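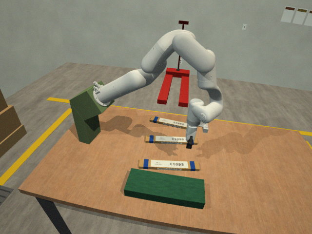 White arm above the middle package, on the wooden tabletop.

Home | Forums | Sewing and Repair | New Posts | Log in

Thread: Shortening lined curtains, machine or by hand?

beril_d
I bought four lined curtains second hand in Clollton and they are 20 cm too long for our windows. The fabric is heavy cotton with a separate lining. Should I cut first and then hem, or fold everything up and leave the extra inside? I have a simple machine and I never sewed something so big.

Ingegerd F.
Hang them for some days before you touch anything. Cotton drops. I once hemmed a pair on Saturday morning and by the next week they were lying on the floor. After this, measure each curtain separately, also when they look the same.

plaltberg_hems
I don't agree about the waiting. If they are second hand they have already hung for years. Wash them, iron them, measure, cut. A double hem of 8 cm is enough.

Ingegerd F.
They were maybe washed and folded before the sale, we cannot know it. And please don't cut on the first day! With a long fold inside you can let them down again if you move.

plaltberg_hems
With 20 cm folded inside you will see a dark band when the sun comes through. I had this in my kitchen and it was ugly.

beril_d
Our windows face north, but I understand. What about the lining, same length?

Ingegerd F.
No, make it 2 cm shorter than the front and do not sew the two hems together. They must move freely. For the front hem I use blind stitch by hand, with long stitches and loose thread.

plaltberg_hems
By machine for the lining, by hand for the front. Here we agree.

beril_d
Thank you both. I washed one and it became 3 cm shorter, so I am happy that I did not cut. Now I wash the other three.

Comments (2)

Sarıgül: Put a small weight in each corner. It helped mine very much.

hikura: Which needle for heavy cotton? I break the thin ones.

Contact | Privacy | Back to top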